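Sunday, November 24, 2019

Woke at four convinced I could hear dripping. Went down in my socks and stood in the kitchen until my feet got cold. No dripping. That is what a new sink does to you, it makes you a night watchman.

I am still adjusting to having two bowls. For 18 years on Warnstead I had one, enamel, chipped in the corner where I dropped the Dutch oven, and it held everything I owned until I got around to it. Now I am expected to have a system. Washing on the left, rinsing on the right, says the leaflet from Basden, who evidently picture me as a person who rinses.

The rack over the small bowl was my one extravagance. You pull it wider or push it in, and I have spent more time doing that than drying anything on it. The tall faucet I was talked into. It clears the stockpot beautifully — it also means I have to learn to aim. The sticker is still on the back wall of the big bowl. I tell myself I'm leaving it until I'm sure we're keeping the thing.
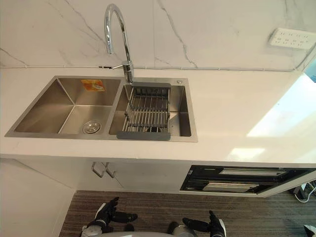
Amos Mbeki thinks two bowls is a mistake and has thought so since October. According to him you end up with one sink too small for a roasting pan and another too small for anything, and he would have taken a single deep one and put the difference toward a decent dishwasher. He said this on the phone for most of the afternoon, with what sounded like a dishwasher running behind him.

I did not mention the 2,000 dollars. He'd only have asked how much of it was the backsplash.

Turkey on Thursday, four of us if Lusik's flight behaves. I measured the roasting pan after I hung up. It goes in the left bowl on a slant.

Need: dish soap, a brush with a longer handle, cranberries.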